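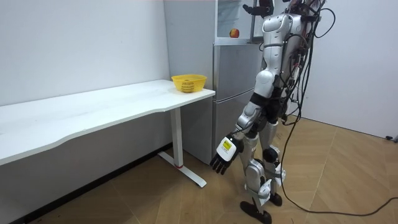 4/10/20

I've finally used up the last of my Proritis points, and I'm so pleased with myself that I have to tell somebody! I'd been sitting on 376 of them for ages – they came from a run of work trips when I always stayed at the same chain – and I kept thinking I'd save them for something grand. Then an email arrived in April saying they'd run out at the end of the year, so that was that.

It costs 308 points for two nights at the Herodetti, a little seafront hotel I've walked past many times and never gone into. Breakfast is extra (£33 for the pair of us, both mornings), and I did grumble a bit, but then I saw the menu and stopped grumbling. Kippers! 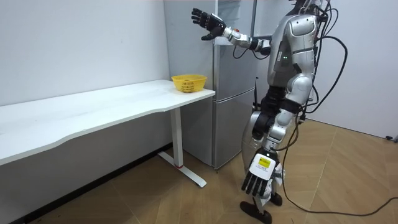 The booking itself was a bit of a palaver. The website wanted me to choose a room before it would let me use the points, and then it lost the points and offered me the full price instead. I rang in the end and was on hold for 40 minutes, with the same bit of piano going round and round, but the woman who answered was lovely and sorted it while I was still finding my glasses. She even moved us to the back, away from the road.

We'll be taking the train down, I think, and I've pencilled in a lunch at Christodoulou on the Saturday if they're still doing the lamb. If you've stayed at the Herodetti, do leave me a comment and tell me whether I need to bring my own pillow.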